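Zedville Community Help > Work and Jobs > Workplace changes

Arm going in at the sorting bench, what do I tell my crew (and what happens to my job)?

Posted by benchlead_ulldale in December
199 views

Hi all, long-time reader, first time I've had to ask anything. I'm lead hand on the sorting and kitting bench at a small place out at Ulldale. We make up sets of wooden and plastic shape blocks for kindergartens and therapy clinics. Seven of us on the bench, mostly part time, and a couple of the crew have been there longer than the building has had heating.

Management have bought a robot arm from a mob called Dekus. It's sitting on a trial bench for now, and the plan is that it'll push blocks into groups and rows on a board so a person can check them and box them up. At the moment we do the whole lot by hand: tip out the tub, sort by colour, line them up, check against the card, box, label. You get very quick at it and you can have a good yarn while you're going.

I've been over for a look at the trial bench a few times, mostly at smoko, and I took this on my phone so I could show the others what we're talking about.

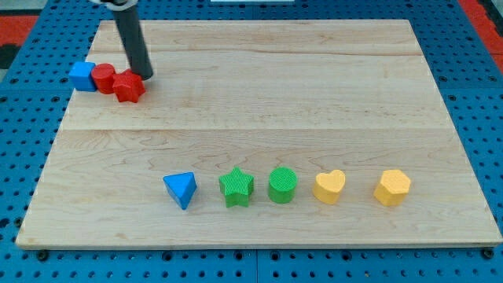
Trial bench at our place. Blue cube, red cylinder and red star up the back near the tip of the arm, the other five in a row.

So it's a plain sort of thing, just a dark tube that comes down to the board. I don't know what I was expecting. Fingers, I suppose!

My worries, in no particular order:

The boss says no jobs are going. I believe him, mostly. But hours are a different thing to jobs, and nobody has put anything about hours in writing.

I've been told I'll be "looking after" the arm. I have never looked after anything more complicated than a label printer. Will they train me or am I meant to pick it up as I go? And should I be asking for more money?

The crew are nervous and it's coming out sideways. People are snippy about the tea roster. I've got to say something to them before the break and I don't want to read them a brochure.

Has anybody been through this at a small workplace? I can find plenty about car factories but that's not us.

pallet_wrangler replied

Went through it at a packing shed, different brand, same speech from the boss. My advice is join the union if you haven't and don't sign anything. They always say no jobs are going. We lost 4 casuals by Easter and they were never "let go", they just stopped getting texts.

Might be different at your place. Good luck.

sibiya_nights replied

I'll be a bit longer than pallet_wrangler, sorry, I've got a cup of tea and a lot of opinions. (And yes to the union bit, that part is good advice.)

I work nights at Sibiya, where we kit up small hardware packs, and we've had arms on 3 of our benches for a fair while now. I was the person who got told to "look after" them, so I know that stomach feeling very well.

Hours first. Ask for it in writing, and ask about minimum hours over the first few months, with the casuals included by name of roster and not just "staff". We did that as a group and got it, and it was a much easier chat to have before the thing was up and running than it would've been after. Your boss may well be perfectly decent. Ours is. He still hadn't thought about hours until we brought it up.

The work does change and I won't pretend otherwise. What went at our place was the handling. What stayed was all the checking, and there's more of it than you'd think. A person picks up a block with a chipped corner and chucks it in the seconds tub without even noticing they've done it. Our arms will happily line up a damaged part with all the good ones, very neatly. So don't let anyone cut the checking time down to nothing on the grounds that the machine's done the sorting. They tried that with us and the returns went up, and we got the time back after a fair bit of grumbling.

I like your photo, by the way. Green pair together, yellow pair together, then the blue triangle down in the row while the blue cube's up the back with the reds. If your card wants the sets by colour I'd be asking whoever's running the trial what the finished layout is meant to be, and whether that's a stage along the way or where it stops. Get them to show you the card it's working to. It's a good first thing to learn and you already know more about those cards than they do.

Also notice what's holding the board. I can see a bolt head near each of the front corners, they look like they might be there to fasten or locate it on the pegboard. Ask what happens if a board gets bumped or swapped. On ours, a shifted board meant everything ended up a finger's width off and we'd have to stop and set it up again. We now have a laminated card at each bench with the steps on it, written by us, in normal words.

Training: ask for paid time, on shift, with the actual person who installs it, and ask for two of you to be trained. If it's just you, then you're the one getting rung up at tea time when it stops. I did a whole winter of that — never again. Learn how to stop it, how to restart it, who to ring, and what you're not allowed to touch. And you want a proper lockout procedure before anyone reaches in to clear a stuck part.

Money: yes, ask. I got bumped up a grade, but only after I wrote down everything I was doing in a week and put the list on the desk. Start your list on day one, while it all still feels like extra.

As for the crew, take them over to the trial bench and let them stand there and watch it for a while. That did more for us than any meeting. Half of them will be unimpressed by how slow it looks, and someone'll spot a problem the installers missed. Let them say the rude things. Then tell them what you know and what you don't, and tell them when you'll next have news, even if the news is going to be "still waiting".

The one thing I'd fight for is the chatting. Our benches got moved apart to fit the guarding and it went dead quiet, and two people left over it, I reckon, more than over anything to do with the work. Ask to see the floor plan!

benchlead_ulldale replied

Thank you both, and sibiya_nights especially, I've printed yours out. Hadn't thought about the floor plan at all. I asked this arvo and it has us in two lots with the boxing table in between, so I'll be going back in about that.

I've asked about the layout card too. They're going to dig it out for me. Taking the crew over at morning tea, and I've put my hand up for two people to be trained. Will post again once I've got something on hours.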